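April
From the packing floor, by the Suvcombe newsletter desk

The new hands on the snack bench

If you've walked past the mixed-order bench lately you already know we have company. The two-arm station went live at Suvcombe this month, and since I'm on that bench four days out of five, I got asked to write up how it's going. So this is me, writing it up on my lunch break with a sandwich in one hand!

For anyone over at Bremmont who hasn't seen it: the mixed orders are the fiddly ones. Bags, bars, little jars, small boxes, all going to the same customer and none of them the same shape. We've always done them by hand, and on a busy Wednesday that can mean 356 orders before the truck comes. My wrists know every one of them.

The arms take the simple end of that now. Somebody sets out the items, the arms pick, and the person on the bench checks what went in, does the label and deals with anything odd. Boxes are easy for them. Jars are pretty good too, as long as the lid is on straight. The crinkly bags are where it gets slow -- the plastic gives when you squeeze it and they take a second go, sometimes a third. We've all learned to stop reaching in to help (hands stay behind the yellow line, please, even when it's painful to watch).

What's different for us? Less standing and grabbing, more looking. I thought I'd love that and mostly I do, but by the end of the first week my eyes were more tired than my arms had ever been. We asked for shorter turns and got them, so it's 30 minutes on checking and then you swap to restocking or the phones. That helped a lot.

There's also been the question everybody was whispering about by the coffee machine, which is hours. There were 17 of us on packing before the arms came and we're going to 18, with the new person starting on the Zisel returns. I asked to have that put in writing and it's on the board by the lockers, so go read it for yourself.

Things that still bug me: the beep is too loud, the bench light is too dim, and whoever moved the tape guns, please move them back. The Seok training session is open to every shift, including nights, and you don't need to be good with computers. I'm certainly not! Come try the stop button and run a few orders with someone beside you. Sign-up sheet is next to the time clock.
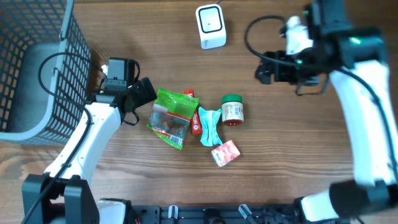
Who do I tell if the arms keep dropping the same product?

Write it in the red notebook at the bench with the item number, and the shift lead will take it off the station's list until it's been looked at.

More from this issue
Parking lot repaving: where to leave your car
Zisel returns move to the back dock
Bremmont potluck sign-up
Lost and found: three gloves, all left

Questions or items for the next issue? Drop them in the newsletter box outside the break room.
© Suvcombe Packing Floor News
Back to top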